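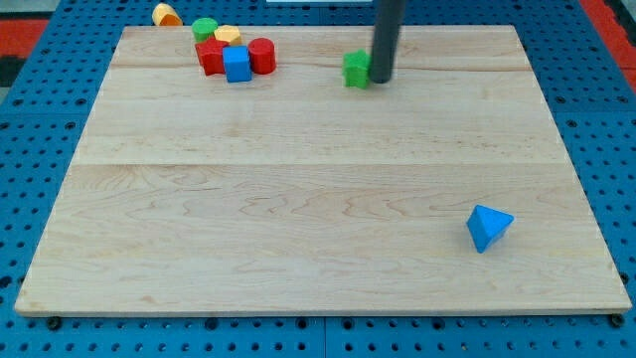 Maple-colored wooden board on blue pegboard

Call for beta readers and playtesters: The Cellars of Skistdale

Endommont Press is looking for readers for a fantasy novel and players for the short adventure that goes with it. The novel, by Sarita Nishad, follows a locksmith named Damon who is hired to open a vault under the town of Skistdale. The current draft is 111,000 words. The adventure covers the same vault, 239 years earlier.

Readers get the manuscript in four parts and have two weeks for each. We ask for written notes on pacing, on any place where you lost track of who was speaking, and on the magic rules in part three, which were rewritten in the spring. You don't need to correct spelling. Vikas Sandhu handles the copyedit later.

Playtest groups should have three to five players and someone willing to run the game. Plan on two evenings. The Tyagi chapter runs long and may need a third. Send us the log sheet after each session, even if the group stopped early.

You should be 18 or older and read fantasy regularly. Experience with beta reading is useful but not required. We can't take anyone who is currently submitting a book to us.

Readers are paid $150 on receipt of the last set of notes. Groups are paid $200. Everyone gets a printed copy and a credit in the back unless they ask to be left out.

To apply, write to Pramila Mathur, Endommont Press, PO Box 1569. Include a paragraph on the last fantasy novel you didn't finish and where you put it down. Groups should say what system they usually play. Applications close at 5 p.m. on the last day of July.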